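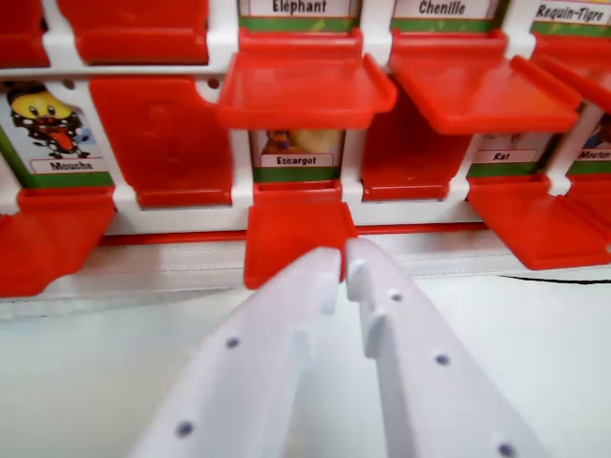
Flip-up animal tiles with French names: Eléphant, Chenille, Requin-Tigre.

Where do you take visitors when you've only got one day and mixed ages?

Posted by Yanling Cao

Hi all! I've lived in Kurness for a little over a year now, so I still feel like half a visitor myself, and in August I've got my sister's family coming through on their way to the coast. They get in on the morning bus and they leave the next day after breakfast, so really it's one day and one evening. There will be seven people in all if you count me and my husband, and that includes my mother-in-law (bad knee, good sense of humor), and my niece and nephew, who are 11 and 9 and have reached the age where everything I like is boring.

I looked at the visitor page the town puts out and it's just so much. There's the mill, the two museums, the river walk, the glass place, the farm shop with the goats, the tower, and I don't know what's worth it and what only sounds good in a brochure. I've done the river walk a hundred times and I love it, but it's me walking a dog and thinking my thoughts, which isn't the same as having company.

Things I'm wondering about:

Is the Dorex glass workshop okay with kids or is it the kind of place where I'll be grabbing sleeves the whole time?

Can you do the tower with a bad knee, or is there something for her to do at the bottom?

Where do people eat with a group that size without booking weeks ahead? I'm happy with anything that isn't the chain place by the bus station. We don't eat pork but otherwise we're easy.

And what do you do if it rains? It rained the last time they came and we ended up watching TV in my living room all afternoon. I'd love to do a little better this time.

We have one car that fits five, so some of us will be on foot or on the bus. Budget is medium. I don't mind paying for one nice thing but I can't pay for seven tickets three times in one day. Thanks so much, you were all lovely when I asked about the recycling.

Hauke Hamann

Tower is closed for repairs. Do the mill.

Jiahui Bai

Oh, I love this kind of thing, I must have done this day with a dozen sets of relatives by now! Let me tell you how mine usually goes and you can steal whatever fits.

First, don't try to do more than two "real" things. My first summer here I had my parents on a schedule like a school trip and by 3 my dad was asleep on a bench outside the library. Pick one thing for the morning, one for the late afternoon, and leave the middle wide open for lunch and wandering around.

For the morning I'd do the mill, same as Hauke (hi Hauke). It's flat all the way through on the ground floor, there are chairs, and if you get there when they open the wheel you can stand right over it on the little bridge. The kids can go up the ladder to the grain loft and your mother-in-law can sit by the window with a coffee from the cart. Kids under 12 were free the last time I went, so check, but that would help you a lot with the budget. It takes an hour, a bit more if your nephew is a button pusher, and there are a lot of buttons.

The Dorex place: I've been twice. Once was wonderful and once I wanted to leave after five minutes, and the difference was that the first time they were blowing glass and the second time it was only the shop. Call in the morning and ask if the furnace is on! When it's on you sit up on a sort of bleacher behind a rail, well away from anything breakable, and even my very bored teenage cousin put his phone down. When it's off it's shelves and shelves of vases at elbow height and you will be grabbing sleeves, yes.

Lunch with seven, I'd go to Minau, on the square behind the post office. They don't take bookings at lunch at all, which sounds bad, but it means everybody's in the same boat and they push tables together without any fuss. Go at 11:30 or after 1:30. The dumplings are chicken or mushroom, the soup is huge, and they bring little bowls so you can split it. We had 18 people there after my husband's graduation and they just kept carrying chairs up from somewhere. They're shut on Tuesday, so watch out for that one.

The afternoon I'd play by ear. If it's sunny, take them on your river walk, I mean it! You know where the heron stands and which bench has the good view, and visitors love being shown around by somebody who has opinions about benches. Your niece and nephew can walk the dog. Start from the boathouse end so the car can drop your mother-in-law at the bottom and pick her up by the footbridge.

If it's pouring, the small museum (the one on Castle Lane, skip the big one) has a room upstairs with old shop fronts you can walk into. It's maybe 40 minutes, and then there's cake next door.

For the evening I never plan a thing. Take them home, order in, let the kids be loud. Have fun, and come back and tell us how it went!

Fengying Zou

Agree with nearly all of that, only I'd swap the order. The mill gets the tour coaches before lunch and it's a squeeze on that bridge. After three you can have it almost to yourselves.

Also, nobody has mentioned the farm shop! It's Mao's place, out past the sports field, and the number 3 bus stops right at the gate, so the ones who don't fit in the car can go ahead. The goats are free to visit. You buy a paper bag of feed for pocket money and they eat the bag as well if you let them. My grandson is ten and says he's too old for it and asks to go every single time. There is a bench in the shade for the knee.

For dinner, if you do want to go out, Jinfeng Yuan's place on the corner does a family table on the early sitting. Ring the day before and say how many. It's a bit more expensive than Minau and the music is too loud on the left side, so ask for the right.

Bring a jacket for everybody even if it's warm at noon. The wind comes up off the river after six.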